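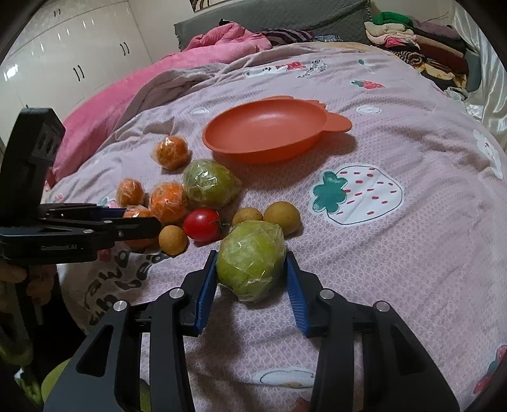 Figure 3. Both finger pads closed on a film-wrapped green fruit, second gripper at left.

3.4 Handling wrapped produce

1. Check both pads for grit or torn film before each session.
2. Centre the fruit between the pads – ridged faces inward – and close slowly.
3. Stop at first firm contact. Do not squeeze to flatten creases in the film.
4. Lift straight up and set down on the plate.

Note: Log wrapped and bare items under separate codes. Wrapped fruit is code 34.

CAUTION: Keep your free hand clear of the linkage while the jaws are moving.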